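Womus-Werkstatt › Anleitungen › Vormachen und Aufzeichnen

Zweiarmige Aufgaben per Fernsteuerung vormachen: Tablett, Kiste und ein Tisch voller Klebeband

Wer zum ersten Mal zwei Arme gleichzeitig führt, greift daneben. Beim zweiten Mal auch. Und irgendwann im Lauf des Nachmittags vergisst man plötzlich, dass zwischen den eigenen Händen und den Greifern überhaupt noch Technik sitzt — für mich bis heute der schönste Moment an dieser Arbeit! Damit ihr schneller dorthin kommt, steht in dieser Anleitung, wie wir in der Werkstatt in Jarkuritz eine Aufgabe einrichten, üben und aufzeichnen. Als Beispiel dient die Aufgabe Collet: einen kleinen Gegenstand aus einer offenen Kiste holen, auf ein Tablett legen und das Tablett anschließend mit beiden Greifern an den Griffen anheben.

Vorausgesetzt wird, dass eure Arme laufen, dass der Not-Halt geprüft ist und dass Kukcombe auf dem Steuerrechner installiert ist. Wie man die Führungsarme mit den ausführenden Armen koppelt, steht in der Anleitung zur Inbetriebnahme und wird nicht wiederholt.

Was ihr braucht

Zwei Arme mit Zweifingergreifern
Zwei Führungsarme oder andere Handgeräte, die ihr an Kukcombe angemeldet habt
Ein flaches Tablett mit Griffen an den kurzen Seiten
Eine offene Kiste, breit genug für den geöffneten Greifer
Ein paar kleine Gegenstände, die der Greifer sicher fassen kann
Malerkrepp in einer Farbe, die sich gut von der Tischplatte abhebt
Zettel und Stift, wirklich auf Papier

Schritt 1: Den Tisch einteilen

Klebt ein Raster auf die Arbeitsfläche. Es muss nicht schön sein. Unseres ist von Hand geklebt, die Linien laufen hier und da schief, und an den Stößen wirft das Band Falten. Für den Zweck reicht das völlig: Ihr wollt nach jedem Durchgang sagen können, in welchem Feld das Tablett stand, ohne einen Zollstock zu holen.

Gebt jedem Feld einen Namen und schreibt ihn auf den Zettel. Wir zählen die Reihen von der Bedienseite aus und die Spalten von links, also A1, A2 und so weiter. Beschriftet das Band selbst lieber nicht. Die Kameras sehen die Schrift mit, und ein gelerntes Modell kann sich an den seltsamsten Dingen festhalten.

Drückt die Bandenden gut an. Ein hochstehendes Ende bleibt früher oder später an einem Greiferfinger hängen, und dann zieht man mitten in der Aufnahme einen halben Meter Krepp über den Tisch. Sehr lustig, aber die Aufnahme ist hin.

Schritt 2: Grundhaltung festlegen

Fahrt beide Arme in eine Haltung, aus der ihr jedes Feld erreicht, das in der Aufgabe vorkommt. Die Greifer stehen offen und so hoch, dass ihr Tablett und Kiste darunter verschieben könnt. Zum Umstellen setzt ihr die Arme trotzdem immer auf Halt. Speichert die Haltung in Kukcombe unter einem eindeutigen Namen, bei uns heißt sie collet_start.

Schaut dann auf die Kabel. Sie müssen den ganzen Weg mitmachen, auch die Drehung am letzten Gelenk. Klettbänder am Arm sind dafür wunderbar, man kann sie in Sekunden lösen und neu setzen. Zieht sie nur so fest, dass das Kabel am Glied anliegt, und lasst vor jedem Gelenk eine Schlaufe stehen. Danach einmal alle Gelenke langsam durchfahren und zuschauen. Nicht auf den Bildschirm, auf den Arm!

Schritt 3: Trocken üben

Bevor irgendetwas gespeichert wird, macht ihr die Aufgabe so lange, bis sie langweilig ist. Beginnt mit einem Arm. Führt den rechten Greifer über die Kiste, senkt ihn ab, schließt ihn, hebt wieder an. Der linke bleibt dabei in der Grundhaltung. Dann wechselt ihr.

Erst wenn beide Seiten einzeln sitzen, kommt das Tablett dazu. Der schwierige Teil ist das gemeinsame Anheben. Beide Greifer müssen ihren Griff gefasst haben, bevor sich einer nach oben bewegt, sonst kippt das Ding. Zählt ruhig laut mit. Ich mache das noch immer — „links zu, rechts zu, hoch“ — und es hilft erstaunlich gut gegen die Hektik.

Ein Tipp für Rechtshänder: Die linke Hand läuft anfangs gern mit, wenn die rechte arbeitet. Stützt den linken Unterarm auf, dann bleibt der linke Greifer, wo er ist. Linkshänder machen es umgekehrt.

Schritt 4: Den Ablauf festschreiben

Jetzt kommt der Zettel zum Einsatz. Schreibt den Ablauf in kurzen Sätzen auf und hängt ihn neben den Bildschirm. Für Collet sieht das so aus:

Beide Arme in Grundhaltung, Greifer offen.
Rechter Greifer über die Kiste, senkrecht hinein.
Gegenstand fassen, anheben, über das Tablett fahren.
Ablegen, Greifer öffnen, zurückziehen.
Beide Greifer an die Griffe, schließen.
Tablett anheben, fünf Sekunden halten, absetzen.
Zurück in die Grundhaltung.

Alle, die aufnehmen, halten sich an dieselbe Reihenfolge. Wie schnell jemand fährt und welchen Bogen der Greifer nimmt, darf sich unterscheiden. Diese Unterschiede sind sogar willkommen. Wenn aber die eine zuerst das Tablett anfasst und der andere zuerst in die Kiste greift, bekommt das Modell zwei Aufgaben unter einem Namen, und dann steht der Arm später ratlos in der Mitte.

Schritt 5: Aufnehmen

Startet in Kukcombe eine neue Sitzung und tragt Aufgabe, Bedienplatz und die Startfelder von Tablett und Kiste ein. Die Aufnahme beginnt, bevor ihr euch bewegt, und endet erst, wenn beide Arme wieder in der Grundhaltung stehen.

Eine Sitzung hat bei uns 21 Durchgänge. Danach wird gewechselt, auch wenn es gerade großartig läuft. Müde Hände merkt man in den Daten früher als am eigenen Körper: Die Bahnen werden eckig, und der Greifer setzt am Griff zwei- oder dreimal neu an.

Verschiebt das Tablett nach jedem Durchgang ein Stück. Mal gerade, mal leicht verdreht, mal weiter vorn am Tischrand. Die Kiste wandert seltener, wir setzen sie alle vier Durchgänge um. Achtet darauf, dass der Greifer in jeder Lage noch senkrecht hineinkommt, ohne dass der Unterarm über das Tablett streift.

Fehler dürfen in der Aufnahme bleiben, wenn ihr sie selbst ausbügelt. Der Gegenstand rutscht ab, ihr fasst nach, alles gut — solche Stellen sind Gold wert! Verworfen wird nur, was ihr von Hand retten müsst oder was den Not-Halt auslöst.

Schritt 6: Durchsehen

Seht euch jede Sitzung am selben Tag an, in doppelter Geschwindigkeit und mit allen Kameras nebeneinander. Prüft, ob das Tablett in jeder Startstellung zu der Notiz auf dem Zettel passt, ob die Greiferzustände zur Bewegung passen und ob ein Arm der Kamera länger die Sicht auf die Kiste nimmt. Von oben verdeckt der Greifer beim Hineinfahren fast immer einen Teil des Inhalts, damit muss man leben. Eine Kamera am Handgelenk fängt das meiste auf.

Unser Bestand für Collet ist seit April auf 3940 Durchgänge gewachsen, und ich habe beim Durchsehen immer noch Freude daran, wie verschieden Leute dieselbe Bewegung fahren.

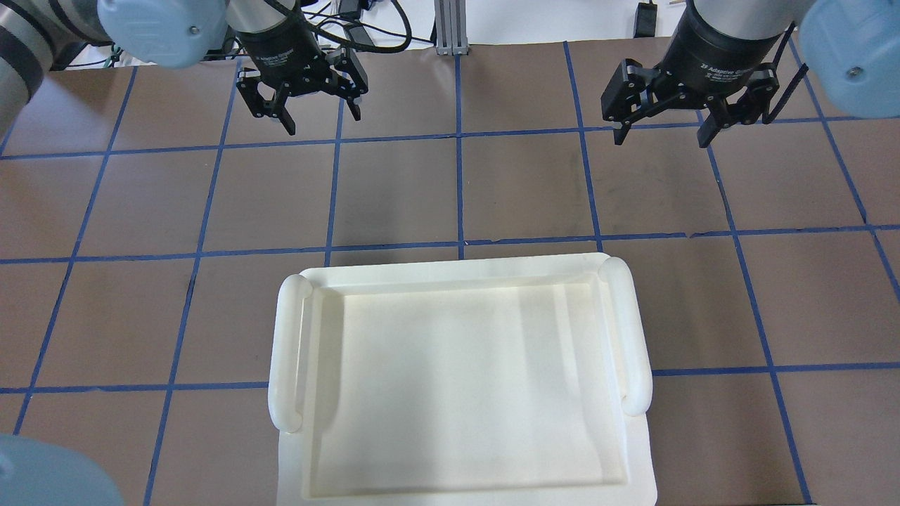
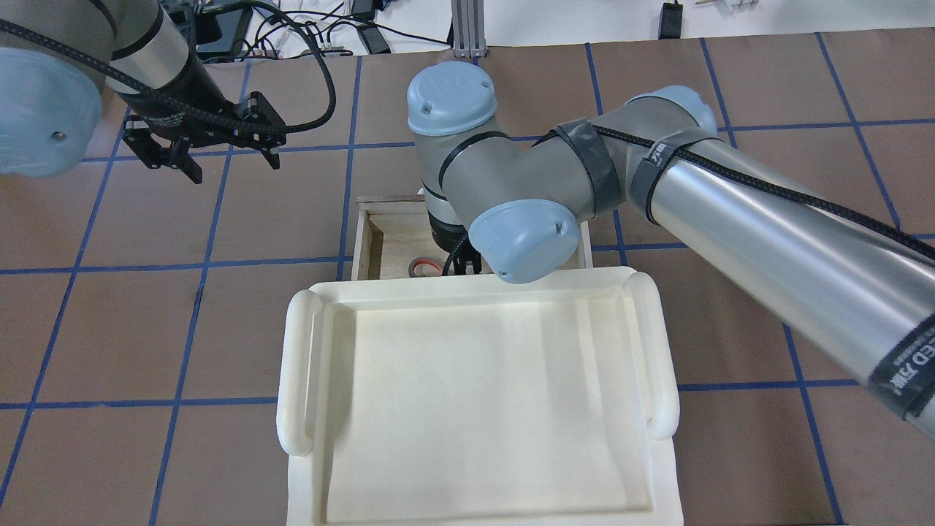
Tjark Ohlendiek

Wenn es hakt

Der Greifer trifft die Kiste nicht mittig: Meist liegt es am Blickwinkel der Bedienperson. Setzt euch so, dass ihr über den Arm hinweg in die Kiste schauen könnt, oder nehmt das Kamerabild dazu. Im zweiten Bild zeigt der Greifer nach unten in die Kiste, und das Tablett steht gleich davor. Bei so einem engen Aufbau lieber hoch anfahren und spät absenken.

Das Tablett verdreht sich beim Anheben: Ein Greifer hat früher gezogen als der andere. Zurück zu Schritt 3, laut zählen.

Der Arm ruckelt, obwohl eure Hand ruhig ist: In Kukcombe die Glättung eine Stufe höher stellen und die Sitzung neu beginnen. Nie mitten in einer Sitzung ändern.

Die Startfelder stimmen nicht mit dem Video überein: Den Eintrag nach dem Video korrigieren und auf dem Zettel vermerken. Löst sich das Raster an einer Stelle, klebt ihr es erst nach der Sitzung nach, genau auf die alte Linie.

Weiter geht es mit der Anleitung „Sitzungen zusammenführen und exportieren“.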